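Two-arm teardown cell, finger drift on the memory and CPU steps
Forum: Cell setup and upkeep
Tags: grippers, fixtures, e-waste

jpaiva
We run a two-arm cell that takes apart desktop PCs for parts recovery. The tower lies on its side on a slatted aluminum table, side panel off, and the arms pull drives, memory, cards and then the processor. The cell was put together by Wallin in April and we took over the upkeep after handover.

Problem is the gripper on arm one. After a full shift the fingers come down off target by enough to touch the slot latch when they should be clear of it. We re-teach, it's fine for a while, then it wanders again. Last count was 257 towers between re-teaches. Before that it was 340. So it is getting shorter.

What I've done so far:
Checked the finger screws, all tight
Swapped the finger pads for new ones
Re-ran the TCP calibration twice
Cleaned the table slats and the stops

Anything I'm missing?

coldsolder
What's holding the tower? If it's only lying on the slats against a stop then I'd look there first. Those cases have rubber feet and they grab or slide depending on how dirty the table is.

jpaiva
Two stops and a side clamp. The clamp is a Fodel, air driven. Tower doesn't move by hand once it's clamped.

h_zacharias
By hand is not the same as with an arm leaning on it. Put a dial indicator on the case and run the drive pull at full speed. Also post pictures of how close the two arms work to each other, and one from the wrist camera if you have it.

jpaiva
Pictures, then. Arm one is the one with the gripper hanging left of the case.

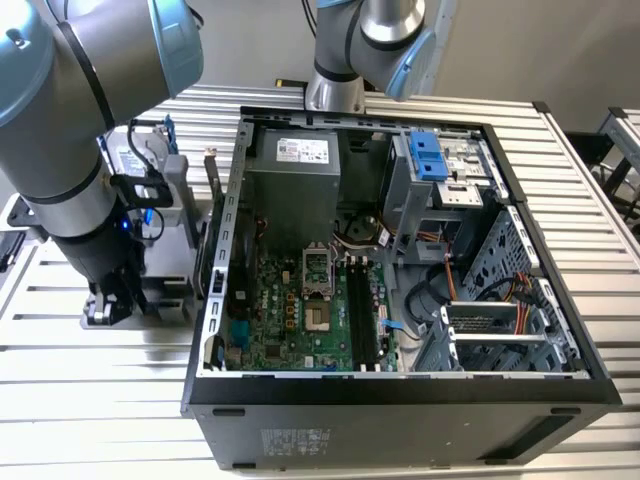
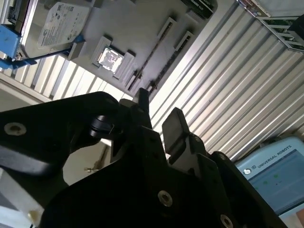 Jailson Paiva, Recovery Cell Maintenance, Tidura

coldsolder
Nice and tidy cell. The drive cage end of that case is all thin sheet metal. If your stop is pressing anywhere near there it will give.

h_zacharias
Agree with the sheet metal point, but I don't think it explains a drift that builds up over a shift. A soft case would give you scatter, a bit different on every tower. What Jailson describes goes one way and comes back after a re-teach. I'd say heat in the arm or something loose upstream of the fingers.

Which way does it go? Always the same direction?

jpaiva
Same direction nearly every time. Toward the slots.

benchrat24
Then stop tightening the finger screws and look at the body. The screws you see on the gripper housing hold covers on some models and on others they go through to the mount. Check your drawing before you put a wrench on anything. We had one where the dowel between the flange and the adapter plate was missing from day one, and the whole gripper was being located by bolt friction. It held for months.

coldsolder
I still say clamp first. It's a ten minute check and the cell stays together. Pulling the gripper means a new TCP and re-checking every taught point.

benchrat24
He has already re-done the TCP twice, so one more won't hurt him.

h_zacharias
Do both, clamp first. Then warm-up. Run the arm empty through its longest moves for 24 minutes before the first tower, touch off on a fixed pin, write the numbers down. Touch off again every 12 towers. If the numbers creep early and then level out, it's heat. If they keep walking all shift, something is slipping.

Don't use a point on the PC as your reference. Pin goes on the table frame.

jpaiva
OK, ran it. Dial on the case first: the needle moves a little on the drive pull and comes back to zero. So the clamp isn't perfect but it isn't the drift either. Sorry coldsolder.

Pin test on arm one did not level out. Pulled the gripper this afternoon. Both dowels are there, but one hole in the adapter plate is worn oval. You can rock the plate on it with two fingers.

benchrat24
There you go.

coldsolder
Fair enough. I'd still back that clamp up with a third stop. A needle that moves on every pull is wearing something.

jpaiva
Third stop is on the list. New plate is ordered through Enia, hardened bushings this time. Until it gets here we're running arm one at reduced speed with a pin check at the start of every shift, and the processor step is being done by hand.

h_zacharias
Check the plate on arm two while you have the tools out. If it came from the same batch, the holes will be the same.

– Harvey Zacharias

jpaiva
Will do. It's booked in for the next stop, before the new plate goes on.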